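The Long Way Around to Opening Night

The Gurden Playhouse has 400 seats, a balcony that creaks when anyone leans forward, and a backstage hallway so narrow that actors in hoop skirts have to go through it sideways. Pravesh Kekana has loved the place since he first walked in out of the rain, and he'll tell you so before you've had a chance to sit down.

"You can hear a person swallow from the back row," he says, waving a hand at the ceiling. "That's wonderful if you've got the right play, and it's awful if somebody has a cough."

He thinks he has the right play. In May the Playhouse opens "The Ferry Keeper," his stage version of a short novel about two sisters who run a river crossing in a town called Idberg and haven't spoken to each other in 11 years. They pass notes, and they hang out signals with laundry. They once settled an argument about a leaking roof entirely by way of a passenger who only wanted to get across the river and go home. (The passenger gets the biggest laugh in the show, or did at the rehearsal I sat in on, and the actor playing him looked as surprised as anyone.)

Kekana came across the book in his twenties, on a shelf in a rented room, with the last chapter missing. He made up his own ending and carried it around for years. When he finally tracked down a complete copy he was so let down by the real one that he put the book in a drawer and went back to directing other people's comedies, which he did very happily for a long stretch, thank you, and which paid for a house.

What brought him back was a phone call from the Boiko Theater, a smaller company up the road that wanted something with a tiny cast and hardly any scenery. He wrote a first draft in a hurry, staying up until two in the morning at his kitchen table, and it ran close to four hours. The Boiko folks were very kind about it. They gave it a reading on a snowy evening for 40 people in folding chairs, and at intermission a good many of them put on their coats.

"I didn't blame them one bit," Kekana says. "I was thinking about my own coat!"

He cut it, and then he cut it some more. The town mayor went, along with a dog, a wedding and a long speech about eels that he still recites when he's in a good mood, and he was in a good mood the day I visited, so I've now heard the eel speech from start to finish and I can report that it's lovely and that he was right to take it out.
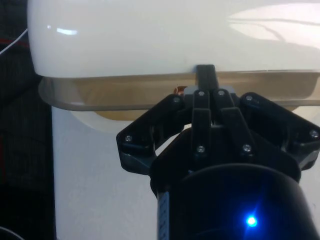 The version that reaches the Playhouse runs a little under two hours, with a cast of 8, and it has his own ending, the one he dreamed up in that rented room. The author's family read both and gave him their blessing, though one nephew wrote him a long letter in favor of the original, and Kekana wrote a long letter back. They've been at it ever since. He seems to look forward to the mail.

Rehearsals start at ten in the morning with everybody sitting on the stage floor, drinking coffee and talking about whatever's on their minds. A visitor could be forgiven for wondering when the work begins. Then you notice that the two women playing the sisters never talk to each other during these chats, only to the people on either side. It was their own idea, and they keep it up until the lunch break, when they go off together and share a sandwich.

The river has been a harder problem. Early on there was a plan for real water, a shallow trough of it running the width of the stage, and the crew got as far as measuring before someone asked what it would weigh. After that came blue silk, which everyone had seen before, and then a film projected on the back wall, which made the people in the front rows a bit seasick. Now the river is only sound. It comes from a small company called Nolo, whose two founders spent several weeks recording creeks, bathtubs and one very patient swan, and it moves around the house during the evening so that by the second act you feel you're sitting on the far bank from where you started.

I closed my eyes for part of it, which I'd normally be ashamed to admit in a theater, and found I'd tucked my feet up under my seat.

Kekana watches from the fourth row on the left, always in the same chair, with a yellow legal pad on his knee. He writes in big loopy letters and tears off pages as he goes, and at the end of the day he hands them out to the actors like a man dealing cards. Some of the notes are practical, about a dropped word or a slow exit. One I saw said "More stubborn, but about a different thing," and the actress who got it nodded right away and tucked it in her pocket.

He's nervous about the opening, and says so freely. He hasn't written anything of his own for a house this size before, and he knows quiet plays can be a tough sell to people who have hired a sitter and paid for parking. There's talk of a short tour afterward, beginning with a stop back at the Boiko, where they've promised him better chairs. He's already planning to sit near the door that night, to see who reaches for a coat.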